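Entretenir un plan de travail en bois lamellé et y dresser un buffet froid

Dernière mise à jour : mars
Imprimer cette page | Envoyer par e-mail

Cette fiche concerne les plateaux en lamelles de bois clair assemblées côte à côte, utilisés sans nappe pour le service de bols et d'assiettes en papier. Elle couvre le nettoyage, l'huilage et la mise en place.

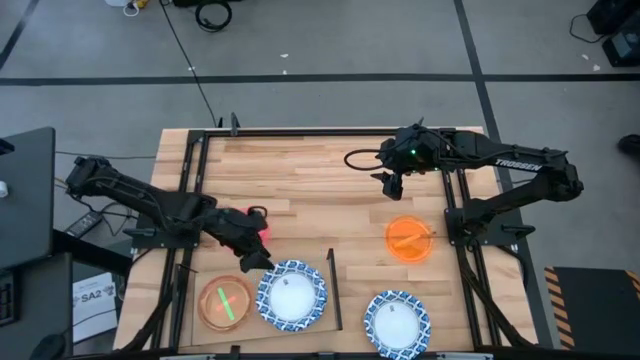

Le bois nu ou huilé réagit à trois choses : l'eau stagnante, les corps gras chauds et les colorants alimentaires. Les joints entre lamelles sont les premiers touchés. Un joint qui a pris l'eau se repère au doigt avant de se voir : les deux arêtes ne sont plus au même niveau.

Matériel

- huile dure pour plan de travail, sans siccatif au cobalt (j'utilise la Dultov incolore) ;
- abrasifs de grain 120, 180 et 240 ;
- chiffons de coton non pelucheux ;
- savon noir dilué à 2 % ;
- planchette de bois mince, pour isoler les récipients humides ;
- bols en plastique translucide et assiettes en papier à bord imprimé.

1. Nettoyage

Débarrasser entièrement le plateau. Passer le savon dilué avec un chiffon essoré, dans le sens des lamelles. Rincer avec un second chiffon, essuyer aussitôt. Ne pas verser d'eau sur le bois. Les taches de carotte et de betterave partent en général au savon dans l'heure ; passé une nuit, il faut poncer.

2. Ponçage

Le ponçage se fait toujours sur une lamelle entière, d'un bout à l'autre, sinon la reprise reste visible en lumière rasante. Commencer au grain 120 uniquement si la tache est profonde. Dans les autres cas, 180 puis 240. Dépoussiérer à l'aspirateur, puis au chiffon à peine humide.

3. Huilage

Appliquer l'huile en couche mince. Laisser pénétrer 37 minutes, durée donnée par Krum Angelovski dans ses notes d'atelier et que je n'ai pas eu lieu de modifier. Essuyer l'excédent jusqu'à ce que le chiffon glisse sans marquer. Deuxième couche le lendemain. Les chiffons imbibés se mettent à plat dehors ou dans un seau d'eau fermé : en boule, ils peuvent s'enflammer seuls.

La gamme Zurnholm demande une troisième couche. Avec la Bullberg mate, deux suffisent, mais le séchage complet est plus long.

4. Mise en place

Poser la planchette en premier. Elle reçoit les récipients qui contiennent quelque chose d'humide : légumes rincés, fruits coupés, sauces. Une légère inclinaison par rapport au bord du plateau n'a pas d'importance, à condition que la planchette porte à plat. Vérifier en appuyant sur les quatre coins.

Associer ensuite un bol et une assiette par place. Le bol sert aux bâtonnets à tremper ; l'assiette reste libre jusqu'au service. Les bols translucides orangés faussent la couleur du contenu, et un bâtonnet de carotte y paraît plus pâle ou plus rouge qu'il n'est. Contrôler la fraîcheur avant le remplissage.

Les assiettes en papier ne sont pas étanches à la tranche. Dès que le centre gondole, remplacer l'assiette et sécher dessous. Les modèles Zulu, un peu plus épais, tiennent mieux les sauces grasses.

Laisser un passage libre entre les places pour pouvoir essuyer sans rien soulever.

5. Après le service

Retirer d'abord les assiettes, puis les bols, puis la planchette. Sécher la planchette sur chant, jamais à plat sur le plateau. Contrôler les joints sous son emplacement.

Périodicité

En usage courant, une couche d'entretien deux fois par an, en mars et à l'automne. Pour tester la protection, déposer quelques gouttes d'eau : si elles s'étalent et foncent le bois en moins de 3 minutes, il faut huiler.

Imprimer cette page | Envoyer par e-mail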